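## 4. Keeping, and the vocabulary of keeping

The diaries from Vunolero contain 1430 entries in which a householder decided what to do with something that had arrived wrapped around, underneath or on top of something else. We had expected the interesting material to be in the decisions to discard. Discarding, however, is dull to write about, and our diarists wrote about it dully ("lid, trash"). Keeping made them eloquent. One entry on a gift bag runs to two pages and mentions a cousin's wedding, a grudge over parking and the correct way to fold a gusset.

The earlier literature treats keeping as a failure to throw away. Arnard's model, which most later studies have borrowed with varying amounts of acknowledgment, gives every object a "residual usefulness" that declines over time until it crosses a threshold and the object leaves the house. The model is elegant and fits none of our households. Residual usefulness in Vunolero goes up and down with the season, with visits from relatives, and, in one household, with whether the diarist was currently speaking to her husband. Several objects crossed the threshold and were brought back in from the porch the same evening.

Leinonen's account comes closer. She argues that people keep categories and that single objects ride along inside them. A household has a bag of bags. Once it exists, each new bag has somewhere to go, and no decision is made at all. We find good support for this in the diaries, where the phrase "with the others" occurs in place of a reason so often that we ended up giving it its own code. The code now covers 1069 entries, which did some damage to the twelve more subtle codes we had prepared in advance.

### 4.1 Bags, lids and cups

Three classes of object account for most of the disagreement within households. The first is the paper bag with a handle. Diarists drew a firm line between bags that could be given to someone else and bags that could only be used to carry things to the recycling, and they put the line in different places. Plain kraft bags were usually on the wrong side of it. Printed bags were promoted on the strength of the print, and a cord handle was mentioned with something like respect. White bags caused trouble. One diarist held that a white bag was "basically a gift bag already," while her son, in a separate diary, described the same bag as "for shoes or whatever."

The second class is the lid that has lost its cup. We have no theory of the lid. It is kept in the expectation that a cup will come along, and cups do come along, each with a lid of its own. Arnard's model predicts that lids should vanish within days. Ours were still turning up in the final week, in drawers that the diarists had described in the first week as sorted.

The third class is the reusable cup, bought or received as a present so that the first two classes would no longer be needed. It gave rise to the longest arguments and the fewest recorded drinks.

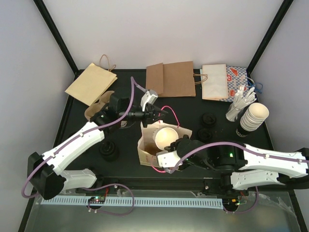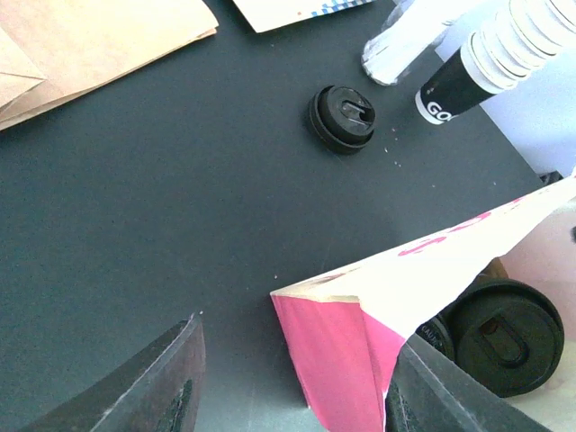
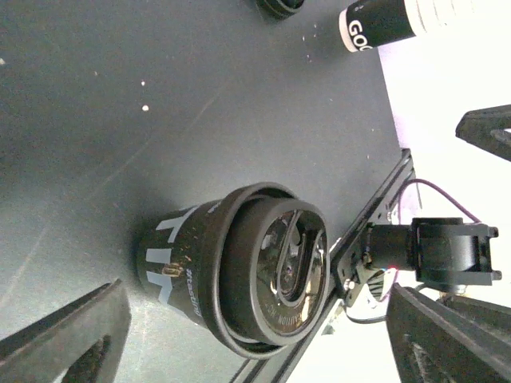
**Figure 3.** The three object classes of Section 4.1. First panel: handled paper bags, plain and printed. Second panel: a black plastic lid with a sip opening. Third panel: a black travel tumbler, lying on its side.

### 4.2 Who decides

In the application that funded this work we promised a finding on household authority, and here it is: the person who cleans out the drawer decides. Income, age and tenure in the house had no clear relation to the outcome of disputes. Willingness to kneel on a kitchen floor had a very clear one. We did not measure it directly — the survey instrument was designed by people who sit at desks — but it comes up unprompted in the follow-up interviews, often with a date attached.

A second pattern concerns language. Householders who wanted an object gone called it by its material ("that plastic thing"). Householders who wanted it to stay called it by its origin ("the one from Stelano," Stelano being the bakery where half the district buys its bread, and all of the district has apparently at some time bought a cake). Origin won most of these exchanges, at least in the short run. In the follow-up interviews, which took place 90 days after the diaries closed, many of the rescued objects could no longer be found, and their defenders had not noticed. Two of them asked us not to bring it up with the rest of the family.

### 4.3 A note on coding

All entries were coded by the first author (Väisänen) and recoded by an assistant who had not seen the first pass. Agreement was high for bags and poor for lids. Most of the trouble came from the word "saved," which the first author read as "retained for future use" and the assistant, who grew up in Vunolero, read as "lost in the house." We resolved the matter in favor of the assistant. The corrected tables are those in Appendix B, and readers of the September draft should disregard the bar chart on lids, which showed them to be a declining phenomenon.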